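# Mon collègue a deux bras et ne boit pas de café

Je travaille au tri chez Gristov, côté petites pièces, et depuis le mois d'octobre je partage l'atelier avec une machine.
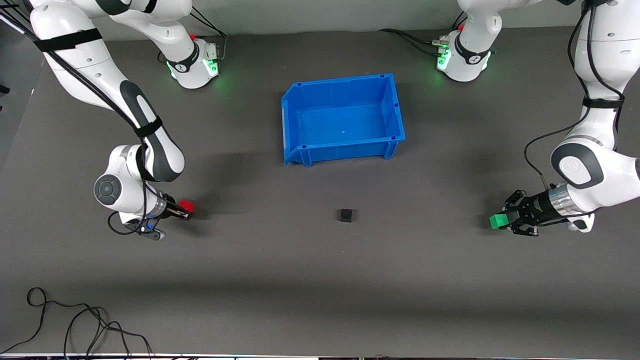
*Un bloc rouge dans une pince, un cube vert dans l'autre, et le bac bleu au fond. Poste d'essai, atelier Gristov.*

Alors oui, vu comme ça, c'est un jeu pour enfants. Des petits blocs, un bac, et on range ! C'est exactement ce que j'ai pensé le premier matin, et je n'étais pas la seule à ricaner devant la machine à café. Sauf que mon métier, si on enlève les étiquettes et les références à rallonge, c'est quand même ça : prendre une pièce, la regarder, la mettre dans le bon bac. J'ai ri un peu moins l'après-midi.

La direction nous a présenté le projet (nom de code Wivuvden, je n'ai toujours pas compris d'où ça sort) avec un joli tableau. Une opératrice passe 985 pièces par poste. Le robot, au moment de la réunion, en était à 245. Tout le monde a regardé ces deux chiffres et chacun y a lu ce qu'il voulait : les chefs une marge de progression, nous un sursis.

Moi, ce qui m'agace, c'est qu'on ne parle que de la cadence. Quand je trie, je fais plein d'autres choses en même temps. Je repère le lot qui arrive mal ébavuré, je crie à Nivaldo Vieira, au réglage, que sa presse recommence à marquer, je montre à l'intérimaire comment tenir les petites bagues sans se pincer. Rien de tout ça n'est dans le tableau. Et le jour où les bras prendront ma place à la table, qui va crier à Nivaldo ?

Cela dit, je ne vais pas pleurer sur le geste lui-même. J'ai 10 ans de tri dans le poignet droit et il me le rappelle chaque soir en épluchant les légumes. Si un robot veut bien se taper les bagues à ma place, je les lui donne avec un ruban autour ! Ce que je demande, c'est de savoir ce que je fais, moi, pendant ce temps. Chez Echeverri, où travaille ma belle-sœur, on a formé les filles du tri au contrôle et à la conduite des cellules avant d'installer les machines, avec l'augmentation qui allait avec. Chez Lernside, on a installé d'abord et discuté ensuite, et les 2 postes de nuit n'ont jamais été remplacés.

Pour l'instant, chez nous, on en est au stade où on nous demande « nos retours ». Très bien, les voici : je veux que la formation soit sur mon temps de travail et pas un samedi, je veux que ce soit écrit, et je veux que les gens qui trient soient dans la pièce quand on décide quelles pièces partent au robot. On est quand même les mieux placées pour dire lesquelles sont pénibles.

La prochaine réunion est à 14 heures, pile au changement d'équipe, comme d'habitude. J'y serai, avec ma liste et mon poignet.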